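Stivar Hand-Held Gripper
Tostlow part family: Stivar / Finger set: Gerlach long, yellow
Status: available, service notice open (finger carriage, fabric intake)

Overview

The Stivar is a hand-held parallel gripper for demonstration and teaching work on soft goods. It has a black mounting plate, a finger carriage between two side rails, and a pair of slotted yellow Gerlach fingers. Each unit has a code label at the lower edge of the plate. Quote the number on that label in any service request.
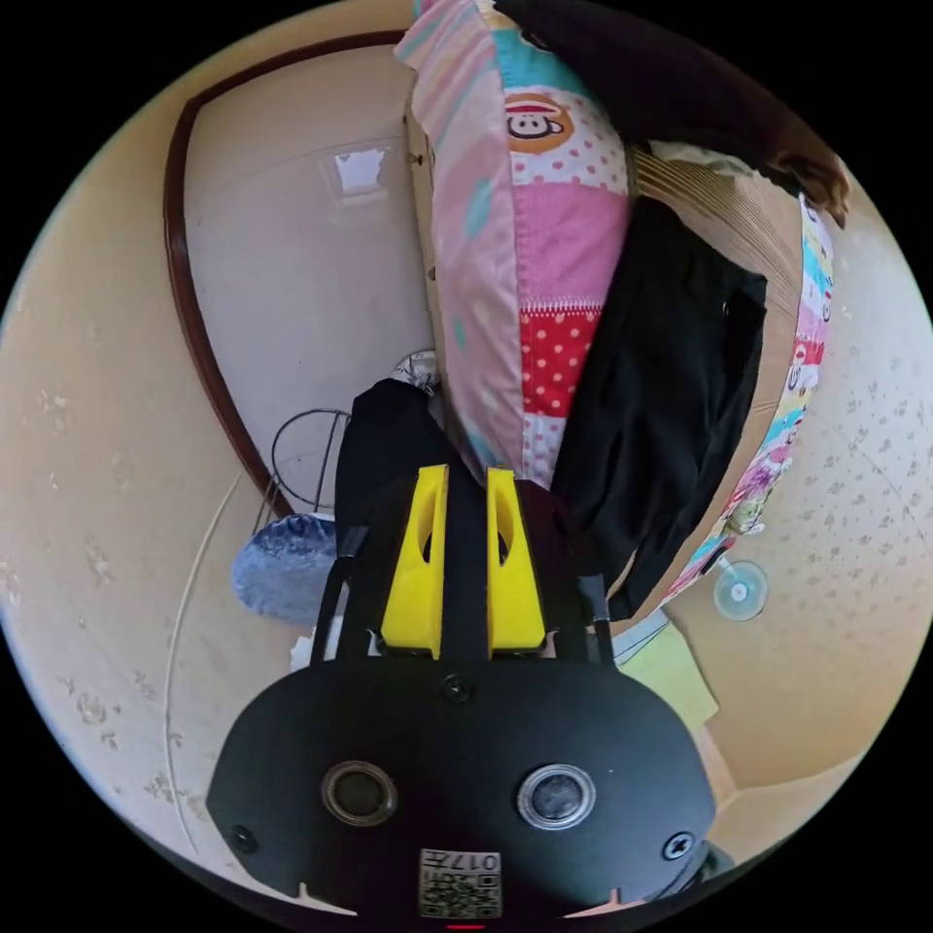 Unit 017 with Gerlach long fingers, pillow and black garment ahead of the tips.

Specifications

Finger stroke, each side: 16 mm
Maximum rated payload: 800 g
Carriage inspection interval: 300 operating hours
Finger material: molded, replaceable as a pair only
Lubricant: Pudetti dry film, rails only

The payload rating applies to a load held at the finger tips with the plate level. It does not cover pulling on cloth that is pinned, tucked in or lying under another item. A trapped garment can load the carriage well past the rating before the operator feels it in the handle.

Service notice: carriage fails to release

We have confirmed a fault in which the fingers close normally but do not reopen when the trigger is released. The fault has been reported on 59 units, all in use with clothing or bedding. In the units returned to us, a fold of thin fabric had worked down past the finger bases and wedged between the carriage and one side rail. The return spring does not have enough force to clear it.

The second part of the fault is more serious. If the operator pulls the tool back to free the cloth, the carriage can let go all at once and the fingers snap open. Two operators reported pinched fingertips, both while clearing cloth by hand with the trigger partly pulled. No electrical damage has been found on any returned unit.

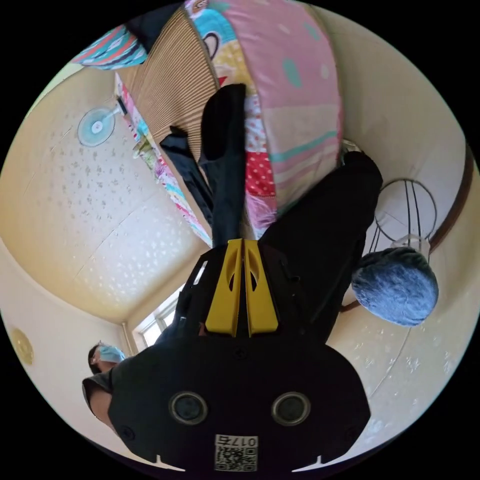

Fingers closed on black fabric. Keep the grip at the tips and the loose cloth clear of the rails.

Affected units

All Stivar units shipped before November with the open-sided carriage. Units with the closed carriage have a raised lip along the inside of both rails. If you can slide a business card between the finger base and the rail, you have the open-sided version. The label number does not identify the carriage version, as carriages have been swapped during repair.

Interim operating limits

Until the rail guard is fitted, the following limits apply to open-sided units:

1. Grip cloth with the tips only. Do not push the fingers in past the slots.
2. Approach folded garments at an edge. On trousers and similar items, lay the garment flat first and take one fold at a time.
3. Remove drawstrings, straps and loose cords from the work area.
4. Stop if the fingers reopen slowly. Do not cycle the trigger to work the cloth loose.
5. Keep the free hand away from the carriage whenever the trigger is pulled.

Dark cloth needs extra care. A black fold against the black carriage is hard to see, and several of the reported jams were not noticed until the next grip. Check the finger bases with a lamp between runs when working with black garments.
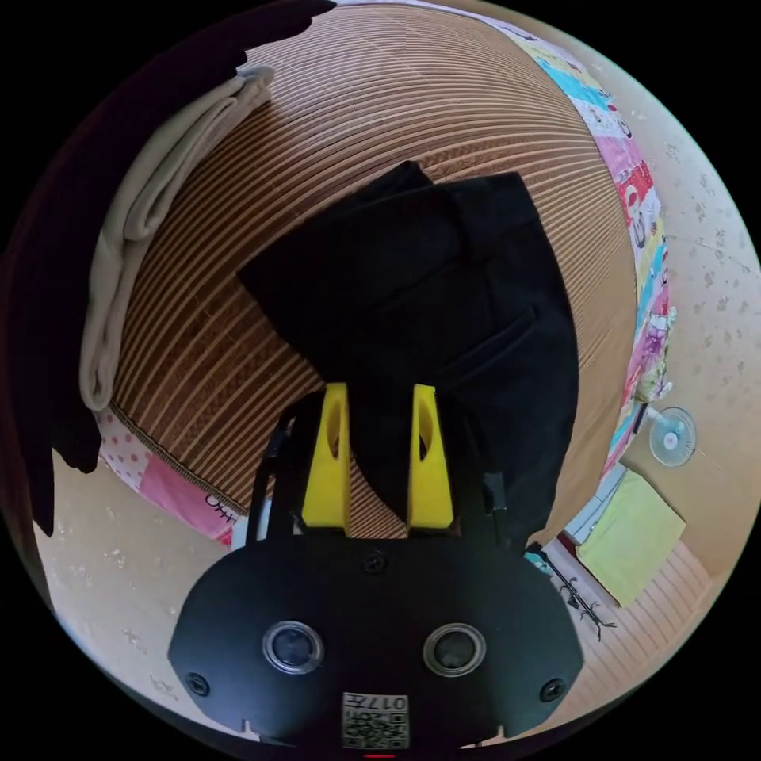

Clearing a jam

Switch the unit off and wait for the indicator to go out. Set the tool down with the plate supported and the fingers pointing away from you. Release the trigger fully. Back off the carriage tension screw one full turn, using the key supplied with the tool. The cloth can then be drawn out sideways, along the rail. Do not cut it out with a blade, as a scored rail will wear the new guard.

Retighten the screw and open and close the fingers by hand over the full stroke. If the motion is rough or one finger lags, take the unit out of service.

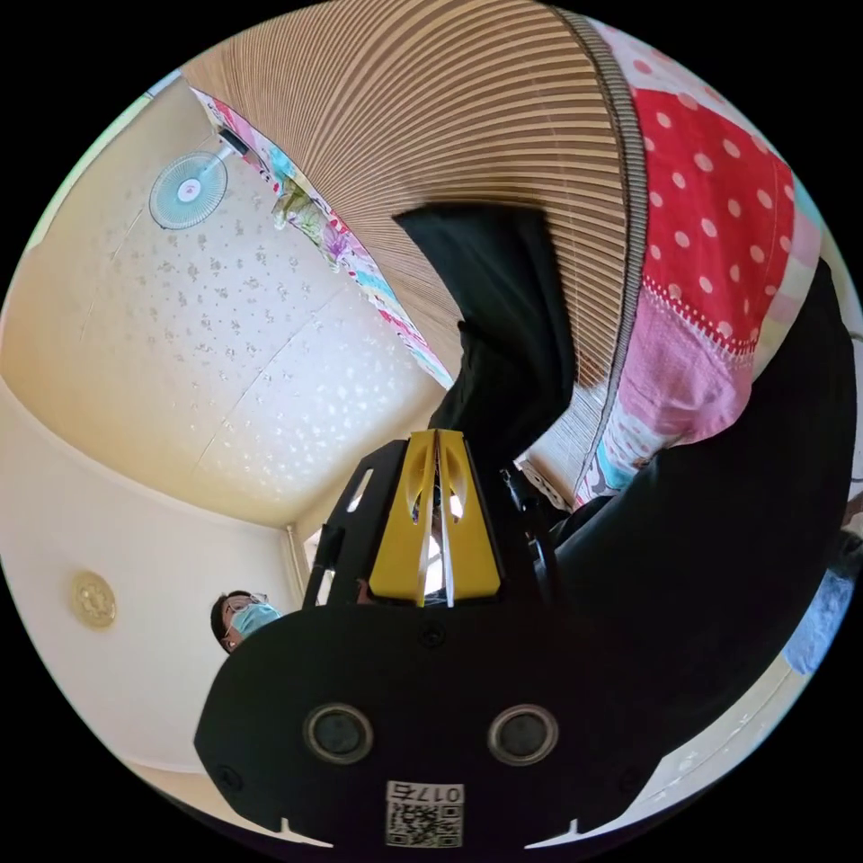 Tostlow Service Desk, Stivar product line
Notice posted 9/3/24

Corrective parts

The rail guard kit contains a left and right guard, four screws and a replacement return spring. It is supplied free of charge for every open-sided unit. Fitting takes one technician and no special tools. The fingers have to come off, so tip alignment must be reset afterward with the Gerlach setting block.

Units with a bent finger, a scored rail or a carriage that has released under load should be returned complete. Please do not send fingers alone. Include the label number, the operating hours and a short note on the fabric being handled when the fault occurred.

The guard narrows the clearance at the finger base and leaves stroke and payload unchanged. Interim limits 1 through 4 are lifted once the kit is fitted and the alignment check has passed. Limit 5 stays in force for all units.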